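Pads, pockets and a very long Tuesday

6 min read

Right, quick one as I've got to be out of the door by six. Several of you asked how the page-turning cell is kept going now Čestmír Krajčí has moved over to the Stivham job. Short answer – I do it, badly, with his notes. Longer answer below.

Two arms on one rail, facing each other over a floor about as big as a tea tray. Job this month is display books. Open the cover, pick one clear pocket, stand it up, let go, next. Sounds like nothing. A clear pocket is the worst thing I've ever asked a gripper to hold. Slippery, see-through, sticks to its neighbour with static, and thin enough that any slop in the fingers and you've got hold of air.

So most of the upkeep is fingers.

1. Pads first

Before anything else. Before the kettle. Wipe both black pads with a barely damp cloth, top to bottom along the ridges, then a dry one. No sprays. I used a spray once (the lemon one) and lost a whole morning to pockets sliding out.

Then check the ridges with your thumbnail. If they feel rounded, swap the pad. I keep the count in an exercise book and the last pair went at 2125 closes, the pair before that managed 3861, so don't ask me for a rule. Vilém Kolář thinks the Kilteck rubber is softer than the old stuff. He may be right. New sheet came in April and it does feel different.

When you swap, swap both. One fresh and one worn and the page walks sideways as it's squeezed.

2. Close on a real page

I used to set the closing point on a bit of card. Don't. Card is thick and forgiving. Use the book you're going to be running, open it flat, stand one pocket up and bring the fingers in slowly till the pads meet it evenly all the way along. If the top touches first your finger is leaning, back off the screws and reseat it. Takes me four or five goes. Bořivoj Hájek does it in one, standing up, eating.

The yellow fingers are light because of all the square cells in them, and they'll flex if you overtighten the grip. You want the pocket held and no more. Current setting is 38 in the grip box on the left arm. Right arm I leave a touch lower becuase it's always been the keen one.

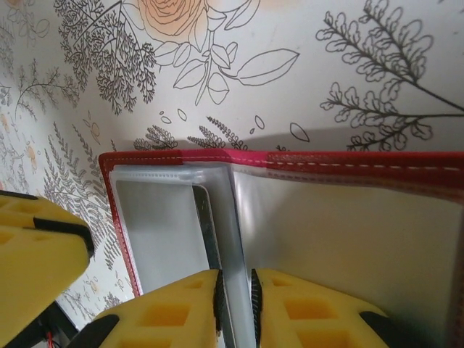 3. Cables and the zero

Purple cables next. Each one needs a proper loop up over the wrist, generous, more than looks tidy. I tied them down neatly in my first week and the left wrist started stopping short of its reach. Took me two days to work out that the cable was doing it – I'd been through the joints, the brackets, the lot. Francine MacLeod walked in, looked, said "it's on a lead, is it?" and left again. So. Loops.

Check the bolts on the bracket plates while you're down there. Finger tight is not tight. Mine had crept on the right-hand side and the whole arm was sitting a hair off square, which you don't see until the two grippers come together in the middle and one is higher than the other.

Then zero. Power off, arms to rest by hand, power on, wait for the green light, send both to the middle slowly and have a look at how they meet. I do that with something small and boxy between them, as a straight edge shows up a lean far better than a floppy page does. If they meet level, save it. If not, go back to the bolts, it's always the bolts. 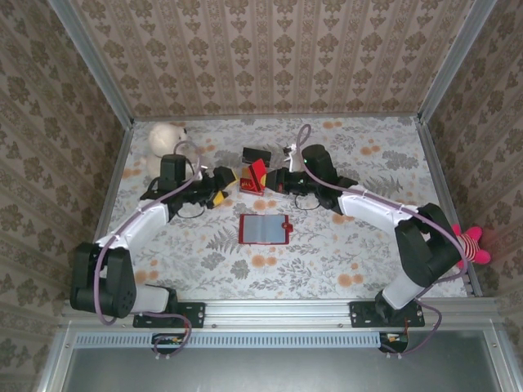
Both arms brought in to the middle, small box between the grippers.

Things I still haven't sorted

The right shoulder has a tick. Once per swing, always on the way up. Greased it, no change. Hrnčiar say send them a recording so I will when I remember.

Static. I've tried leaving the book open overnight and I've tried a damp cloth on the bench nearby. Neither did much. Suggestions welcome, but not the lemon spray.

Also the saved zero drifts. After 1176 cycles last time it was out enough that I noticed without measuring, so now I redo it every Tuesday whether it wants it or not. This Tuesday took me till gone nine at night, hence the title, and hence no dinner.

Brisa Cisneros has asked for a list of the screw sizes. Its coming, I need to find the other half of the notes first. Bus in ten minutes, will do comments tonight.

Related posts
Why I stopped tying my cables down
Irel grip settings, what I use and what I'd avoid
Cutting finger pads with a craft knife
The left arm that wouldn't wake up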